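2022-10-22

Second full day of collection on the bin cell. Started with the controller still holding yesterday's joint offsets, so the first 20 episodes went to the discard folder. Re-zeroed, reran the touch-off, error back inside tolerance.

Usable grasp attempts today: 554. Running total since June is 3,252, counting the Brallier set, which I still have not relabeled. The Brallier logs store gripper width in a different unit and the conversion script rounds too early. Fix before the next training run.

Two changes to the protocol. Episodes now end on a timeout as well as on a release, and the operator marks success by key press before the arm goes home. Marking afterward from video took too long and Bhatt's labels disagreed with mine on slips.

The model trained on the Drotorska objects still goes for the center of the bin when it is unsure. Items against the walls are underrepresented, so I seeded the afternoon resets toward the sides and corners. Median cycle was around 105 seconds with a reset, too slow. Most of that is the homing move. Vulby's planner would shorten it, but I don't want to change planners in the middle of a set.
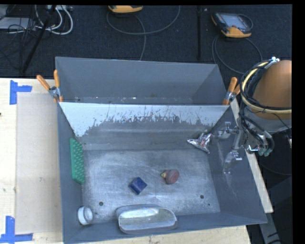 Front bin with six objects, green studded block on the left wall.

Shiny wrappers remain the worst class. Depth returns drop out on the folds and the grasp score map goes flat there. Logged raw depth alongside the filtered version from now on. Disk is filling faster as a result; move the oldest runs to the server tomorrow before starting.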